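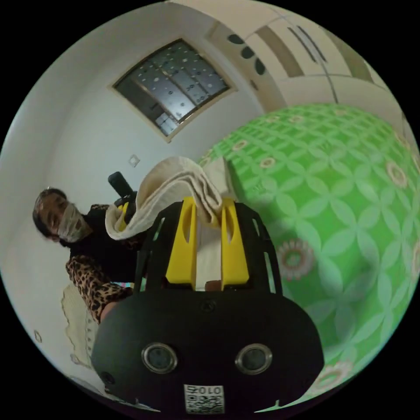
Page titles and search descriptions live in the Snippets panel in Pinport, and this section gets you through your first batch. It's our favorite part of the whole product, so bear with us if we get a little excited! Every page on your site has two short pieces of text that a search engine may show in its results: a title (the blue link most people click) and a description (the couple of lines under it). Start with something plain from your catalog. A folded cream-colored towel like the one in the photo is ideal for practice: "Cream Towel" is a title that could belong to any shop on the planet, while "Cream-Colored Textured Towel - Jirilmont Home" tells the shopper what it is, the color, and who sells it. You'll be writing titles like that in a few minutes.

Section 4: Writing and publishing your snippets

Before you begin

You need an Editor or Owner login. Viewers can open the Snippets panel and read everything in it, but the Save button stays gray for them. Your site should already be connected (see Section 2) and the first crawl must be finished. A green dot next to your site name means the crawl is complete. If the dot is still orange, go get a coffee - a larger site can take a while the first time.

Step by step

1. Sign in to Pinport and pick your site from the menu at the top left.
2. Click Content, then Snippets. The list opens with your most visited pages first.
3. Click Filter and choose Missing or Duplicate. These are the pages that will pay you back fastest.
4. Click any row. The editor slides out on the right, with the live preview underneath.
5. Type a title in the first box. The bar below it turns from gray to green as you reach a good length, and to red when the end is likely to be chopped off on a phone.
6. Press Tab and type a description in the second box. Write it for a person who has never heard of you.
7. Switch the preview between Phone and Desktop. Do check both! They wrap text differently.
8. Click Save Draft. Nothing on your public site has changed yet.
9. Repeat for as many pages as you like, then click Publish Drafts at the top of the list.
10. Leave the tab open until you see "All drafts sent."

Note: Search engines sometimes show their own wording in place of yours. Pinport marks those pages with a small "R" for rewritten the next time it checks the results. An "R" doesn't mean anything is broken. Try bringing your title closer to the main heading on the page and see if it sticks.

Caution: Publish Drafts sends every saved draft on the site, including the ones your teammates saved. If you share the account, click Drafts first and look at the Author column. 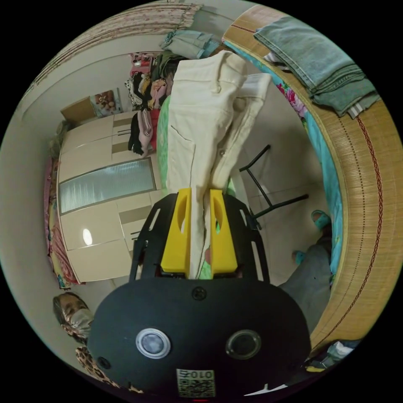
Variants are where most shops end up with duplicate titles, and Pinport has a lovely way to deal with them. When the same item comes in six sizes and four colors, your store software may build a separate page for each and give them all one title. Open any of these pages and look for details a shopper would type. With cream-white pants like these, you have the color, the front pocket and the little button at the waist to work with before you even get to size, and any of them can make a title more useful. Put the one that matters most near the front. Save the rest for the description, where there's room to breathe.

Using title patterns

Typing titles one at a time is fun for a while. After that you'll want patterns, which came out of a long string of messages from Apolinar Ayala at Jirilmont, who had 1,394 product pages and very little patience left. (Thank you, Apolinar!) A pattern is a sentence with blanks in it, and Pinport fills in the blanks from your catalog.

1. In Snippets, click Patterns, then New Pattern.
2. Give it a name you'll recognize later. "Shop pages, spring" is better than "test".
3. Choose which pages it covers. You can pick a folder, a category or a saved filter.
4. In the Title box, type your wording and insert fields from the Add Field menu. A good first pattern is: [color] [product name] - [site name]
5. Click Show Samples. Pinport picks 3 pages and shows how the pattern will look on each. Click Shuffle to see others.
6. Under If a Field Is Empty, choose Skip Field or Skip Page. Skip Page is the safer choice while you're learning.
7. Click Apply as Drafts.

One pattern can cover up to 1,000 pages in a single run. For a bigger catalog, split it by category and run the pattern on each part.

Note: A title you wrote by hand always wins over a pattern. Look for the pencil icon in the list. To hand a page back to the pattern, open it and click Clear Manual Title.

Caution: Don't put price in a title pattern. Prices change, search results catch up slowly, and shoppers get annoyed when the numbers don't match. The same goes for "in stock."

If you use the Soomro theme

Soomro adds your site name to the end of every title on its own. If your pattern also ends with [site name], the name will show up twice. Either take the field out of your pattern or open Soomro's settings, go to Header, and turn off Append Site Name. We like the second way, as it keeps all your titles under one roof.

Older copies of the Zusness plug-in do the same thing. Update it from your site's plug-in page and the switch will appear under Titles.
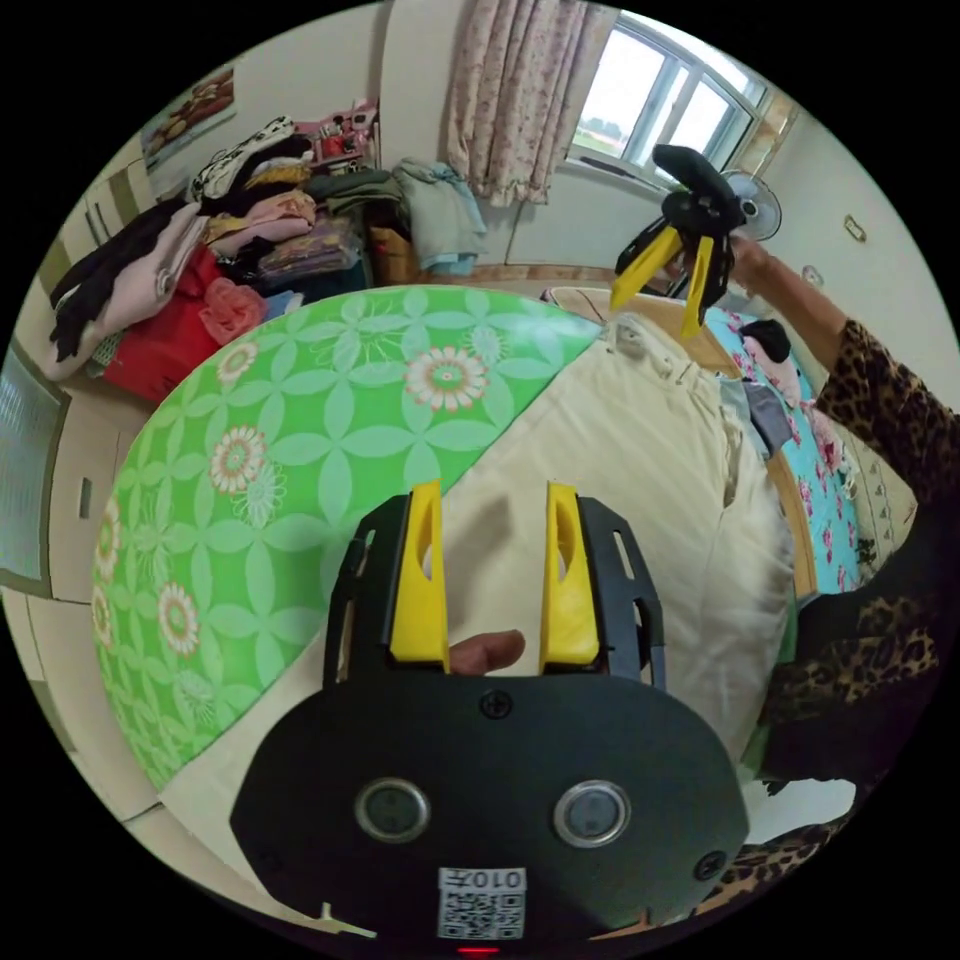 How long does it take for a new title to show up in search results?

Anywhere from a few days to several weeks. The search engine has to visit your page again before it can pick up the change, and it visits busy pages more often than quiet ones. You can see the last visit we know of in the Seen column.

Checking your work

Open Snippets, click History, and choose a date range. Each published change is listed with the old text, the new text and the person who made it. Click Undo next to any line to bring the old text back as a draft. In the first clean-up Hubert Zalewska did for our own help site, he published 213 titles in one go, spotted a typo in the pattern, and had the whole lot reversed from this screen before lunch. It's a great button.

History is kept for as long as your account is open. To download it, click Export and choose CSV.

Next: Section 5, Redirects and Moved Pages.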